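Was vom Schuh übrig bleibt
Projektbericht im Wahlpflichtkurs »Dinge und ihre Wege«
Verfasst von Prasetyo Gunawan, mit Beiträgen von Fung-ping Cheung

Wie wir auf das Thema gekommen sind

Eigentlich wollten wir über Fahrräder schreiben. Fung-ping hatte schon eine Liste mit Werkstätten angelegt und ich hatte mir in der Bibliothek zwei dicke Bücher über die Geschichte der Kettenschaltung ausgeliehen, von denen ich eines bis heute nicht zurückgegeben habe (ich weiß, ich weiß). Dann ging im Januar auf dem Weg zur Straßenbahn die Sohle meines rechten Winterstiefels ab, und zwar so gründlich, dass ich die letzten Meter mehr gehüpft als gegangen bin. Abends saßen wir in der Küche, der Stiefel stand auf einer Zeitung, und wir stellten uns die Frage, die sich wohl viele Leute stellen: Lohnt sich das noch, oder kommt der weg?

Aus dieser Frage ist unser Projekt geworden. Wir wollten wissen, wie Menschen in unserer Umgebung mit kaputten Schuhen umgehen, wer überhaupt noch zum Schuster geht, was eine Reparatur kostet und warum so viele Paare jahrelang im Keller stehen, obwohl sie keiner mehr anzieht. Über Schuhe kann man mit allen reden, das haben wir sehr schnell gemerkt. Meine Großtante hat am Telefon eine Dreiviertelstunde über ein Paar brauner Halbschuhe erzählt, das sie sich von ihrem ersten Lehrgeld gekauft hatte, und ich hatte nur wissen wollen, ob sie Schuhspanner benutzt.

Vorgehen

Wir haben einen Fragebogen mit elf Fragen geschrieben und an 80 Haushalte verteilt, teils im Treppenhaus, teils im Bekanntenkreis und teils über den Sportverein. Zurückbekommen haben wir mehr, als unser Betreuer uns prophezeit hatte, darunter einen Bogen, auf dessen Rückseite ein Kind sehr sorgfältig einen Gummistiefel gezeichnet hat. Wir haben gebeten, alle Schuhe im Haushalt zu zählen, auch die im Keller, auf dem Balkon und im Auto. Insgesamt kamen so 677 Paare zusammen. Die Zahl ist sicher zu niedrig, denn mehrere Leute haben uns später beim Einkaufen gestanden, dass ihnen noch eine Kiste eingefallen sei.

Dazu haben wir drei ausführliche Gespräche geführt. Das erste fand in der Schusterwerkstatt Chiu statt, die es bei uns im Viertel schon so lange gibt, dass sich selbst die Nachbarn nicht auf ein Gründungsjahr einigen können. Das zweite war mit einer Verkäuferin im Schuhgeschäft Adier, das dritte mit zwei Frauen, die in der Tauschstube Akden Kleidung und Schuhe annehmen und sortieren. Die Gespräche haben wir mitgeschrieben und nicht aufgenommen, weil die Leute dann freier erzählen. Das war Fung-pings Idee, und sie war richtig, auch wenn ich meine eigene Handschrift an manchen Stellen nicht mehr lesen kann.

Ein Wort zum Aufbau des Schuhs

Bevor ich zu den Ergebnissen komme, muss ich kurz erklären, woraus ein Schuh besteht, denn ohne diese Begriffe versteht man die Antworten des Schusters nicht. Oben ist der Schaft, also alles, was den Fuß umschließt. Innen liegt die Brandsohle, auf die der Schaft gezogen wird, darüber meistens noch eine Einlegesohle oder Decksohle, die man mit etwas Glück herausnehmen kann. Unten sitzt die Laufsohle, und hinten der Absatz, der seinerseits wieder aus Schichten besteht.

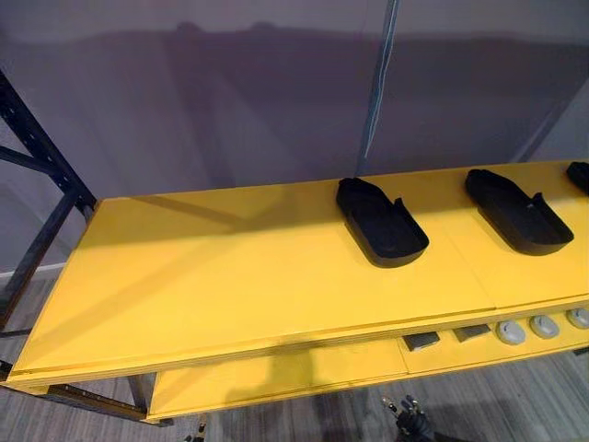

Entscheidend ist nun, wie Schaft und Laufsohle verbunden sind. Beim rahmengenähten Schuh läuft ringsum ein schmaler Lederstreifen, der Rahmen, an dem die Laufsohle festgenäht ist. Die Naht lässt sich auftrennen und die Sohle ersetzen, und das mehrmals. Beim geklebten Schuh hält allein der Kleber, was bei guter Ausführung viele Jahre geht und bei schlechter einen Winter. Schließlich gibt es Sohlen, die direkt an den Schaft angespritzt werden. Mein Stiefel gehörte zu den geklebten, und Herr Chiu brauchte nur einen kurzen Blick, um mir das zu sagen.

Das Wort »Leisten« hat uns übrigens am meisten Freude gemacht. Der Leisten ist die Form, über die der Schuh gebaut wird, und wir kannten ihn beide nur aus dem Sprichwort vom Schuster, der bei seinem Leisten bleiben soll. Fung-ping hat daraufhin eine ganze Seite mit Redensarten gesammelt, vom Schuh, der drückt, bis zu dem, was man sich an den Sohlen abgelaufen hat. Die Seite liegt dem Bericht als Anhang bei, auch wenn sie streng genommen nicht zum Thema gehört.

Ergebnisse der Befragung

Am deutlichsten war der Unterschied zwischen dem, was die Leute besitzen, und dem, was sie tragen. Im Alltag wechseln die meisten zwischen 2 und 3 Paaren hin und her, ganz gleich, wie viele im Schrank stehen. Der Rest verteilt sich auf Sport, Garten, Hochzeiten, Beerdigungen und die sehr große Gruppe der Schuhe, die »noch gut« sind. Dieser Ausdruck kam so häufig vor, dass wir ihn als eigene Kategorie aufgenommen haben. »Noch gut« heißt offenbar: drückt ein wenig, passt farblich zu nichts, war aber teuer.

Zum Schuster gehen vor allem die Älteren. Bei den Jüngeren nannten viele als Grund dagegen den Preis, und als wir nachfragten, wussten die wenigsten, was neue Absätze kosten. Sie hatten sich nie erkundigt. Das hat uns nachdenklich gemacht, denn mir ging es ja genauso: Ich war neunzehn Jahre alt und hatte noch keine Schusterwerkstatt von innen gesehen, obwohl ich seit der Grundschule an einer vorbeilaufe.

Einige haben selbst zu Kleber und Schraubzwinge gegriffen. Eine Familie schwört auf den Kleber der Marke Usari, eine andere rät dringend von jedem Kleber ab und näht mit Zahnseide. Wir haben beides nicht überprüft und geben es hier nur weiter.

Aus den Gesprächen

Bei Chiu haben wir einen ganzen Nachmittag verbracht. Geplant war eine Stunde, aber ständig kam Kundschaft, und zwischendurch gab es Tee aus sehr kleinen Gläsern. Herr Chiu erzählte, dass sich seine Arbeit verschoben habe. Früher habe er vor allem besohlt, heute repariere er auch Taschen, kürze Gürtel und mache Schlüssel nach. Am liebsten seien ihm Wanderstiefel, die habe der Mensch eingelaufen und gebe sie ungern her. Auf die Frage, was die Leute falsch machen, antwortete er, ohne zu überlegen: Sie kommen zu spät. Ist der Absatz einmal bis in den Unterbau abgelaufen, wird es aufwendig, und nasse Schuhe auf der Heizung seien ein Kummer für sich.

Im Geschäft Adier hörten wir die andere Seite. Die Verkäuferin nahm sich viel Zeit für uns und zeigte uns, woran man erkennt, ob eine Sohle genäht ist oder ob die Naht nur zur Zierde darauf sitzt. Sie sagte auch, dass viele Kunden nach zehn Minuten Anprobe entscheiden und am Nachmittag kommen sollten, wenn der Fuß etwas größer ist. Meine Mutter behauptet, das habe sie mir immer schon gesagt.

In der Tauschstube Akden stapeln sich nach den Feiertagen die Kartons. Am schnellsten gehen Kinderschuhe weg, am langsamsten einzelne elegante Paare in Randgrößen. Die beiden Frauen baten uns, in den Bericht zu schreiben, dass man Schuhe bitte an den Schnürsenkeln zusammenbinden soll. Das tun wir hiermit gern! Ein Gutteil der Sortierarbeit besteht nämlich darin, den linken zum rechten zu suchen.

Was schwierig war

Der Fragebogen war zu lang. Frage acht (»Wie wichtig ist Ihnen die Herkunft des Materials?«) haben fast alle mit »wichtig« angekreuzt, und wir wissen nun so viel wie vorher. Beim nächsten Mal würden wir nach dem letzten gekauften Paar fragen und nicht nach einer Haltung. Außerdem haben wir fast nur Leute erreicht, die uns kennen, und die waren vielleicht freundlicher zu uns, als es der Wissenschaft guttut. Die Auswertung haben wir von Hand gemacht, auf kariertem Papier, und uns dabei zweimal verrechnet.

Mein Stiefel ist inzwischen neu verklebt. Die Reparatur hat weniger gekostet als das Abendessen, zu dem ich Fung-ping nach der Abgabe der Rohfassung eingeladen habe.

Wir danken allen Haushalten für ihre Geduld, Herrn Chiu für den Tee und unserem Kurs für die Rückmeldungen zur ersten Fassung. Der Fragebogen und die Tabellen folgen in Anhang A, die Redensarten in Anhang B.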